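Come help us figure out why our robot won't let go
Kident Home Robotics, Weden site
Paid study participants, evening and Sunday sessions

Hi! I run the fault desk at Kident, which is a grand name for one long bench, a whiteboard and me. I'm looking for people who do laundry. If you've folded towels for a household (or a gym, or a salon, or a hospital) you're already qualified, so please keep reading.

We've been teaching a robot with a five-fingered hand to pick up towels, hang them and fold them. It had been going pretty well, and then in October it started holding on. The arm would get the towel where it wanted it, the software would say "open," and the fingers would stay shut. Usually the hand freed itself after a second try. One time it didn't, and a coworker reached in to tug the towel loose while the arm was still powered. The arm moved, and she got a pinched thumb and a bad scare. She's fine, and she was back the next day, but I stopped all the towel work that same afternoon and wrote it up as a safety incident.

I've been through the logs for 236 grasps since then. My best guess is that the loops in terry cloth snag somewhere around the finger joints, the motor reads that as a firm grip, and the controller decides everything is lovely and keeps squeezing. Flat cotton doesn't seem to do it. But that's a guess, and I've been wrong about this hand before (ask me about the week I blamed the cable). 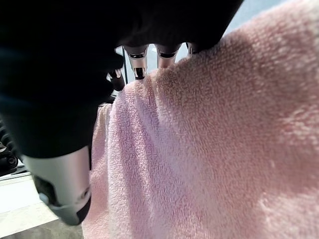
What I really want to know is what a regular person does when a robot is hanging on to their towel. Do you pull? Do you wait? Do you go looking for a stop button, and is it where you'd expect it to be? Everybody on my team has been around these arms for too long to give a useful answer.

What you'd be doing

You'd come in for one session of 2 hours. First you fold a stack of towels your own way while we film your hands. Then you sit at the bench and work alongside the robot, handing it towels and taking them back. Some of the time it will get stuck on purpose, and we won't tell you when. Afterward we talk it over, and I'll want to hear all of it, including the rude parts.

About safety, seeing as I just told you about a thumb: the hand now runs at a lower grip force, the arm locks in place before anyone's hands go near the cloth, and there's a release pedal under your foot as well as a stop button on the bench. I'll be next to you with a second stop button the whole time. You can quit whenever you like and you still get paid in full.

Who can join

Anyone 18 or over who can sit or stand at a bench and is okay with being filmed from the neck down. Please skip this one if you have a hand or wrist injury right now. Rings and bracelets come off at the door, and long sleeves get rolled up. No robot experience, please! If you've worked for us or for Kpodo, who make our controller, I can't use you.

Pay and getting here

It's $80 for the session, plus parking. We're in the back building on Destley Road, and the bus stops out front. Evening sessions start at 6, and the Sunday ones start at 10 in the morning with coffee and bagels.

I also have 3 paid spots for people who can come back every week for a month. That's mostly repeat handovers, and it gets a bit dull, but I'd love someone who has worked in a commercial laundry.

To sign up, use the form on the Kident jobs page and choose "towel study." Tell me what kind of towels you have at home and which times work for you. I read every form myself and I'll write back either way.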